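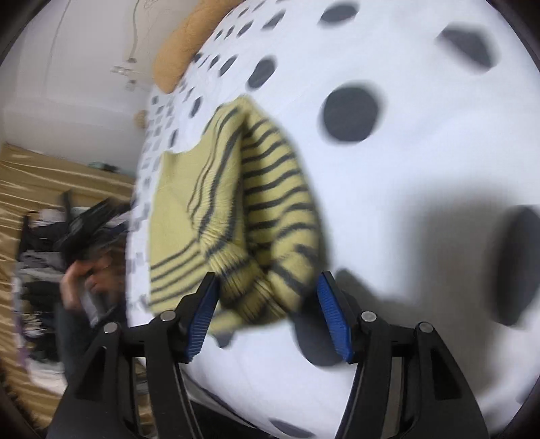

Striped sweater on a dotted sheet.

Westier Garment Care Label Transcriptions
Data card, release 3

Summary

This dataset contains typed transcriptions of the care and content labels sewn into secondhand knitwear and other clothing. It holds 3005 records in English and Turkish. Each record gives the wording of one label as printed, a normalized fiber list, and the washing, drying and ironing instructions in coded form. The dataset is distributed as text only.

Sources

Labels were read at two sorting rooms, one in Trestonden and one in Kurtuluş. Garments without a legible label were left out. Where a garment carried two labels in different languages, each was entered as a separate record and the two were joined by a shared garment number. There are 456 such pairs.

Fields

record_id: unique number, never reused
garment_id: shared by labels from the same garment
site: trestonden or kurtulus
label_text: wording as printed, including spelling errors
language: en or tr
fibers: fiber names and percentages, in printed order
care_codes: codes listed in codes.txt
notes: free text, often blank

Transcription rules

Line breaks are kept as a vertical bar. Letters that could not be read are entered as a question mark, one for each missing letter. Percentages that do not add up to 100 are left as printed – they should not be corrected in derived files. Turkish characters are stored in UTF-8, and the dotted and dotless i must be kept distinct when text is changed to lower case.

Known limitations

Wool and acrylic blends are heavily represented. Older labels tend to be faded, and their records contain more question marks. The care codes do not separate "dry flat" from "dry flat in shade" before release 3. Size was not recorded at Kurtuluş until April, and it remains in the notes field.

Maintenance

The dataset is maintained by Eylül Karabulut at the Bamisthorpe office. Corrections should quote the record_id and the proposed wording. Batches of more than 10 corrections should be sent as a tab-separated file.

Last revised 13 Nov 2023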